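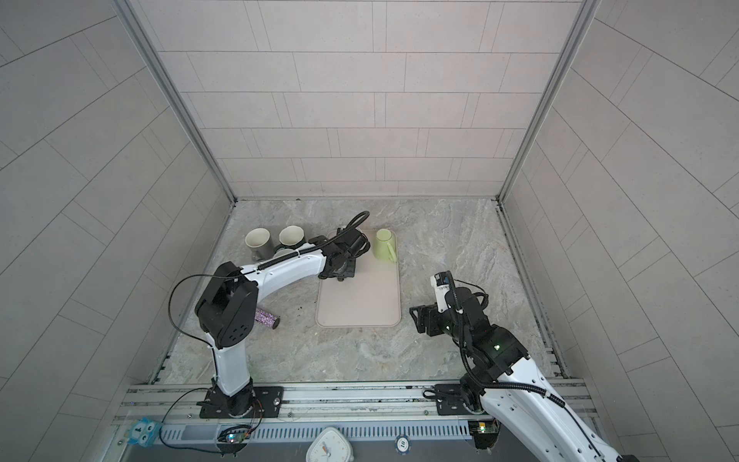
Brivik 機器取扱いページ
ホーム > 卓上自動化 > 双腕セル > Nulach

Nulach 双腕卓上セル(受注生産)
最終更新 2021年10月

最初に書いておきますが、このページを読んで「うちにはまだ早い」と思われた方は、たぶん正しい判断をされています。Nulachは当社が扱う機器の中で問い合わせがいちばん多く、見積り後に見送りになる割合もいちばん高い製品です。見送りの理由はほとんどが予算の見込み違いで、そのたびに双方の時間が無駄になります。そこで、カタログには載りにくい話を先に並べておくことにしました。

概要
Nulachは、レール上に取り付けた二本のアームと天板、囲い、制御装置をひとまとめにした卓上作業セルです。標準のハンドは平行グリッパで、手先カメラを追加できます。マグカップや小皿、容器の類をトレイに載せる、トレイから取り出す、向きを変えて置き直す。そういう作業の検討に使われています。
メーカー資料には「人の手作業をそのまま置き換え」とありますが、当社ではこの表現を使いません。置き換わった現場を見たことがないからです。人が片手間にやっていた作業の一部を、準備を整えたうえで機械に渡せる場合がある、という程度に読んでください。

用途について
よくいただくのが「食器の片付けに使えるか」というご相談です。答えはいつも同じで、どの食器を、どこから、どこへ、という話を伺うまで何とも言えません。
取っ手のあるマグカップ一つをとっても、立っているときと横倒しのときでは掴む場所が変わります。倒れたカップは転がりますし、取っ手が下に回ればさらに面倒です。縁を挟むのか、胴を挟むのか、取っ手を狙うのか。人間なら考えもしないことを一つずつ決める必要があり、決める作業の人件費はセルの価格に含まれていません。
片腕で押さえ、もう片腕で起こすという動作は双腕の売り文句としてよく紹介されます。できる場合はあります。ただ、その動作のために二本目のアームを買う価値があるかどうかは別の計算です。倒れたカップが滅多に出ない工程なら、倒れたときだけ人が直せば済みます。

次の用途には基本的にお勧めしていません。
・濡れたまま、あるいは洗剤の付いたままの食器を扱う工程
・薄手のガラスなど、欠けたときの後始末が高くつくもの
・一日に数回しか発生しない作業
・品目が毎週入れ替わり、事前に現物を用意できない作業
・人員削減の効果額だけで稟議を通す予定の案件

最後の項目はご不快に思われるかもしれません。ですが、削減額だけを根拠にした計画は、初年度の立ち上げ費用が見えたところで必ず苦しくなります。

構成
標準構成に含まれるもの
・アーム二本(レール取付用ベースプレート付き)
・取付レール
・平行グリッパ二個
・天板
・アルミフレームの囲い
・制御装置一式、非常停止スイッチ
・和文の取扱説明書(翻訳の出来は並です)

標準構成に含まれないもの
・手先カメラと固定カメラ
・照明
・トレイ、受け台などの治具
・制御ソフトMelonの二年目以降の利用料
・搬入、据付、床の補強
・リスク評価の書類作成
・教示作業、調整作業
・予備のグリッパ爪

見積書を比較される方は、まず「含まれないもの」の欄を見てください。他社の双腕セルと並べたときにNulachが安く見えるのは、多くの場合この欄が長いせいです。当社が売る製品ですが、そこは隠しても後で分かることなので書いておきます。

カメラと照明
手先カメラは便利です。掴む直前の対象を近くから確認でき、固定カメラから死角になる位置にも回り込めます。一方で、アームと一緒に動くものですから、ケーブルの取り回しが必ず問題になります。手首を大きく回す動作を繰り返すと、最初に傷むのはたいていコネクタの根元です。ケーブルは消耗品として予算に入れてください。「断線したら考える」という計画では、断線した日に工程が止まります。
固定カメラを併用する場合は、腕そのものが視界を遮ります。上から見下ろす配置なら大丈夫だろうと思われがちですが、上腕の真下に置いた物は上からは見えません。腕を一度引いてから撮るか、別の角度を足すか。前者は時間がかかり、後者は費用がかかります。
照明についてはメーカーが「室内照明で使用可」としています。使用はできます。窓のある部屋で朝と夕方に同じ結果が出るかどうかは、ご自身の部屋で確かめるしかありません。光沢のある物、きらきらした表面の物を扱うなら、なおさらです。

グリッパの選び方
標準の平行グリッパのほかに、InnesというオプションのハンドをNulach用に用意しています。爪の表面に柔らかい素材を張ったもので、陶器を挟んだときの滑りが減ります。
では最初からInnesを買うべきかというと、当社は勧めていません。柔らかい爪は摩耗が早く、粉の出る環境や油気のある環境では持ちが極端に落ちます。標準の爪に市販の滑り止めを貼って済んだお客様もいらっしゃいます。まず標準品で試し、駄目だった対象物の一覧を作り、それを見てから決めても遅くありません。Innesは後付けできますし、付け替えの手間は半日も見ておけば足ります。
吸着式については相談のうえ対応しますが、取っ手付きの曲面の容器には向きません。過去にご要望が強く一度だけお出ししたことがあり、結局は平行グリッパに戻りました。

制御ソフトMelonについて
Melonは画面上で動作を組み立てるソフトです。メーカーの説明会では「プログラミング不要」と紹介されています。
簡単な往復動作なら確かに不要です。条件分岐が増え、二本の腕の待ち合わせが入り、認識に失敗したときの退避を組み始めた段階で、画面はかなり込み入ったものになります。そこまで来ると、普通に書ける人が社内にいたほうが早い。専任は要りませんが、誰も触れない状態での導入はお断りすることがあります。
利用料は初年度のみ本体に含まれます。更新しなくても既存の動作は動きますが、新しい動作の追加と不具合修正の受け取りができなくなります。三年使うつもりの予算表に二年目と三年目の利用料が入っていない例が本当に多いので、ここだけは声を大きくしておきます。

設置場所
天板の大きさだけ見て「机に載る」と判断されると、たいてい後で揉めます。囲いの外側に、扉を開けて人が立つ場所と、制御装置の放熱のための隙間が要ります。壁にぴったり寄せる計画は避けてください。背面の配線を触るたびに本体ごと動かすことになり、動かせば位置合わせのやり直しです。
囲いの内側も同じで、腕が届くことと、腕が作業できることは違います。端のほうに物を置くと、届いても手首の向きが取れません。二本の腕が中央で作業するときは互いに干渉します。実際に使える範囲は、仕様書の到達範囲の図より一回り狭いと考えて配置を決めてください。
囲いの中や手前のレール際に、時計や付箋、工具などの私物が溜まっていくのはどこの現場でも同じです。動作範囲に入るものは片付け、固定カメラに映る範囲も月に一度は見直すことをお勧めします。背景が変わると認識の成績が落ちることがあります。原因を調べ始めると半日かかります。

予算の立て方
金額は構成で大きく変わるためここには載せません。代わりに、総額の中身がどう分かれるかの目安を示します。当社でお手伝いした案件をならすと、本体の占める割合は総額の40パーセント程度でした。残りは治具、カメラと照明、立ち上げの人件費、教育、予備品、そして予備費です。
予備費は総額の20パーセントを取ってください。経理から「何に使うのか」と聞かれて困る、という声をよくいただきます。何に使うか分からないから予備費なのですが、それでは通らない会社が多いのも承知しています。その場合は、治具の作り直しを一回分、立ち上げ作業の延長を一か月分、と具体名に置き換えて計上するのが現実的です。どちらもかなりの確率で発生します。

年度予算で購入される場合の日程
納期は受注から6か月です。短縮はできません。3月末までに検収を終えたいというご相談を毎年いただきますが、秋に入ってからのご注文では間に合いません。納品だけ済ませて検収書に先に判を押す、という方法のご提案もお受けしません。
年度をまたぐ場合は、本体と立ち上げ作業を別の契約に分けられます。先に治具と対象物の検討だけを今年度分で行い、本体は来年度に回すという進め方もあり、当社としてはこちらのほうが後の苦情が少ないと感じています。検討の結果やめることになっても、検討分の費用しかかかりません。

評価期間
購入前に4週間の貸出評価を用意しています(有償。購入時も値引きへの充当はありません)。
評価で見ていただきたいのは、うまくいった回の動画ではなく失敗の記録です。何を掴み損ね、そのあと誰が何分かけて元に戻したか。復旧に人が張り付くのであれば、自動化の意味はほとんど消えます。メーカーのデモは条件の整った対象物で行われますから、必ずご自身の現場の物を持ち込んでください。欠けたもの、柄違い、色の濃いもの、口の広さの違うものを混ぜて。きれいな新品だけを並べた評価は、当社も何度か立ち会いましたが、参考になりませんでした。

評価記録に残しておくと後で役立つ項目
対象物の種類と置き方(立っている、倒れている、重なっている)
取っ手や口の向き
どちらの腕で作業したか
掴み損ねたか、落としたか、置く位置がずれたか
人が手を入れたかどうか、その所要時間
部屋の明るさと時間帯

「成功率」を一つの数字で報告書に書くのは勧めません。立っているカップばかり試せばいくらでも上がる数字で、上司の方がそれを覚えてしまうと後で苦労します。

保守
定期点検は年に一度、訪問で行います。点検契約は任意ですが、契約のない場合の出張は都度見積りとなり、順番も契約先の後になります。アーム本体の故障は今のところ少ないものの、修理はメーカー送りで、その間の代替機はありません。二本あるうちの一本が止まったとき、残る一本で作業を続けられるかどうかは動作の組み方次第です。止まっては困る工程なら、片腕だけの動作も最初から組んでおいてください。
清掃は日常的に必要です。天板に落ちた細かいかけらや埃を噛んだまま爪を閉じると、挟む力のかかり方が変わります。布で拭くだけの作業ですが、担当を決めていない現場では誰もやりません。

よくあるお問い合わせ

片腕の構成で買えますか
買えます。レールは共通で、後からもう一本を追加できます。迷っている方には片腕を勧めることが多いです。ただし後から追加する場合の合計は、最初から双腕で買うより高くなります。

補助金の対象になりますか
制度によります。申請書の作成代行はしていません。補助金が出ることを前提にした回収計画は、出なかった場合の計算も並べておいてください。

囲いなしで使えますか
当社からは囲いなしの販売をしていません。速度を落とせば安全だという説明をどこかでお聞きになったかもしれませんが、割れた陶器の破片は速度に関係なく飛びます。

中古の取扱いはありますか
貸出評価に使った機体を販売することがあります。グリッパの爪とケーブルは交換してからお渡しします。保証は新品より短く、数も出ません。

他社品との比較表をもらえますか
作っていません。売る側の作る比較表は自社に有利な項目しか並ばないものですし、当社が作っても同じことになります。比較したい製品の見積りをお持ちいただければ、抜けている費目の指摘はします。

お見積りのご依頼時に必要なもの
・扱いたい品目の現物、または寸法の分かる資料
・現在の作業手順と、一日の処理量
・設置予定場所の図面(手描きで構いません)
・予算の上限と、検収を終えたい時期
・社内で動作の修正を担当できる方の有無

処理量が分からないというご返答が多いのですが、数日で構いませんので数えてからご連絡ください。その段階で計画が終わることもあります。

関連機器
Innes 軟質爪ハンド
Melon 追加ライセンス
Nulach用 取付レール単体
Nulach用 交換ケーブル

お問い合わせフォームへ
仕様書のダウンロード(登録が必要です)

掲載内容は改良のため予告なく変更されることがあります。アームの外装と囲いの壁材は製造時期により異なります。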